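Orell Robotics Club help desk
Ticket: left hand won't close all the way, kitchen task
Opened by Baltasar Medina, 1st July
Status: open

Problem

We are doing the kitchen counter task for the summer project. Two hand-held grippers, one per hand. The left one closes fine when it's empty. When it picks up a plate by the rim, the fingers stop short and the log shows the jaw as closed before the pads have any grip on the plate. The plate slides out. The right one does the same job without trouble.

It started in June after we changed the finger pads on both grippers. I can't say for sure that the pads are the cause.

Setup is the standard one from the task sheet: plates, steel bowls, condiment tray left where it is.
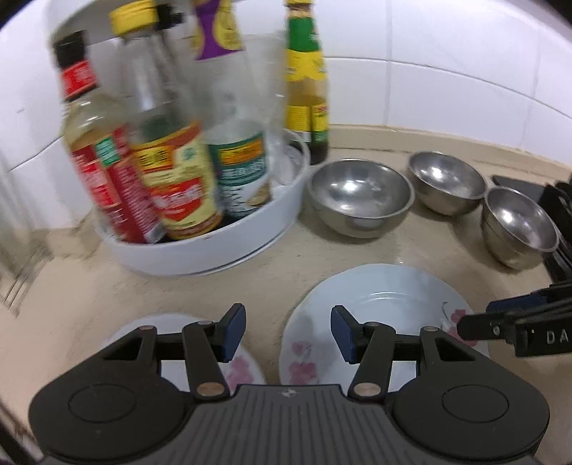

Jaws open over the plate, tray and bowls behind.

What I tried first

Restarted the logger. No change.
Swapped the cables left to right. The fault stayed with the left gripper, so I don't think it is the cable.
Swapped the batteries. No change.
Ran the zero routine from the Sirkico handout with the jaws fully open. The open value looks right. The closed value is off by 4 compared to the right gripper.

Reply from Elibariki Kirui

Did you run the zero with the jaws fully closed too? The handout only has the open step on the first page. The closed step is on page 2 and people miss it. Squeeze until the pads touch, hold for 5 seconds, then save. If you let go early it saves whatever it had at that moment.

Also please try the bowls and tell me if they slip the same way. A bowl rim is a different shape and it would help to know.

Reply from Baltasar

I had missed page 2. Did both steps on the left gripper, then went back to the counter and ran the bowl part of the task.
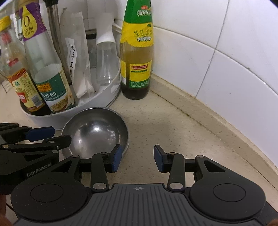
Bowls are better than plates. The small bowl came up and stayed up on most tries. When it did slip, it slipped on the left side. Plates still slide, less than before. The closed value is now off by 2.

One more thing. If I press the left pad with my thumb it rocks a little on the finger. The right one doesn't. I did not notice this when we fitted them.

Reply from Elibariki

Rocking is probably your problem. The new pads come from Kalniņš and they sit a bit deeper than the old ones. If there is any old glue left in the slot, the pad won't seat and it tips when it is loaded. Take the left pad off, scrape the slot clean, refit, then do the zero again, both steps. Don't sand the pad.

Before you take it apart, do one slow run on the biggest plate and save the log. I want something to compare with.

Reply from Baltasar

Slow run done before taking anything off. Log is in the shared folder under Mollby, run 28. I started with the jaws open and moved in level with the counter.
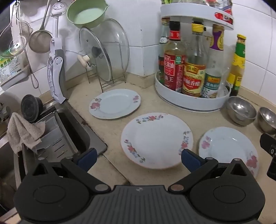 Large plate between the pads, sink side of the counter.

Then I took the left pad off. There was a strip of old glue along the bottom of the slot. Scraped it out with a plastic tool, refitted the pad, left it for the evening. It does not rock now. Ran both zero steps again and the closed values match.

Plates hold. I have not done a full set yet, only the plate part.

Reply from Elibariki

Good. Do the full set before we close this, bowls included, and go slow on the approach to the small one. Last time I looked at your logs you were starting to squeeze before the fingers were in place. It's a separate issue from the pad but it shows up the same way in the numbers.
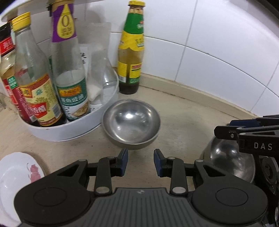 If the small bowl gets pushed back instead of picked up, stop and start the approach again. Don't chase it toward the wall. Mark the try as failed in the sheet and keep the log, we need the failed ones too.

Reply from Baltasar

OK. I'll do the full set at the next session and post the run numbers. Can someone add a line about page 2 to the task sheet? The closed step should be up front with the open one.

Still to do
Full set with the left gripper
Check the slot on the spare gripper for old glue
Update the task sheet

Orell Robotics Club | Contact the help desk | Back to top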